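ok so I finally finished going through my grandmother's recipe cards and I have thoughts. thread, sorry, it's long

There are 941 of them. I thought it would be a shoebox. It was a shoebox, plus two cookie tins, plus a manila envelope that had been living behind the flour at my aunt's house since before I could drive.

Started in March thinking I'd type up ten a night and be done by summer. Ha. Some nights I did ten. Some nights I did one, because the one was a fruitcake with notes on both sides and up the margins — in three colors of pen!

First thing I learned: a lot of these aren't recipes. They're reminders. One card says "beans, the good way" and then just "low." Low what, grandma. Low heat? Low pot? Low expectations?

Second thing: there are 14 versions of the same lemon cake. I laid them all out on the floor and tried to put them in order and the only clue is that the sugar keeps going down. The first one has two full cups. The last one has barely one and "plenty!!" written next to it.

I baked four of them before my household asked me to please stop. Number nine is the best one. It has buttermilk and she rubs the zest into the sugar with her fingers first, which I've seen a million food people present as their own brilliant trick lately. She had it on an index card with a grease spot the size of a quarter.

People keep asking what I'm using to store everything. I tried Ireretti for a couple of weeks (recipe app, pretty icons) and it kept wanting me to fill in a cook time. The card says "until it smells done." There's no box for that! So now it's one big plain text document with the cards scanned in a folder next to it, and I search it like a caveman and it works great.

If you're doing this yourself: scan first, type later. I did the first 100 the other way around and spilled coffee on a pie crust card in week one. It's legible. I was not ok for an hour or so.

Also scan the backs. ALWAYS scan the backs. I found a bus schedule, half a grocery list, the score of a card game and a very mean little note about somebody's potato salad that I'm not going to post because that family still lives in town.

Measurements were their own adventure. "Butter the size of an egg" is apparently a normal thing people used to write, and it comes out to around four tablespoons if you buy large eggs. "A coffee cup" is NOT a measuring cup. I tested it with the green one she always used and it held less than I figured, which explains a decade of dry dumplings on my part.

And then "one can." Of what size?? Cans have changed. I went with the small one for everything and adjusted when it looked sad.

I'm making a book out of it. Just for family, no you can't buy it, yes you can have the lemon cake. Kanagaratnam Printing on the corner of Juren Street quoted me for spiral binding, and I went with spiral because a cookbook that won't lie flat on the counter is a crime.

Picking which ones go in has been the hard part. I got it down to 300 and thought I was very disciplined and then my aunt called and read me a list of everything I'd left out, over the phone, for most of an evening. So the ham loaf is back. I don't know a single person who likes the ham loaf.

I've been doing most of the sorting at Puso, the coffee place by the library, because they have the big table in the back and they don't mind if you sit there until closing with a pile of index cards and one cinnamon roll. They also let me bring in a lemon cake (number nine, obviously) and it was gone in twenty minutes.

Question for anyone who has done a family cookbook — do you fix the spelling? She wrote "brocolli" her entire life and "receipt" for recipe about half the time. My cousin says fix it, the kids will think it's a typo. I want to leave every bit of it alone.

Also do I put in the ones that don't work? There's a popover card I've tried five times now. Flat, flat, flat, weirdly tall on one side, flat. Leaning toward including it with a warning.
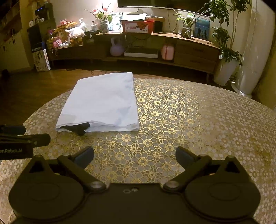

Anyway I still have to write the page that goes in front, and I've got two sentences and I hate one of them. If you have a popover trick, my replies are open. Hot pan or cold pan? The card doesn't say.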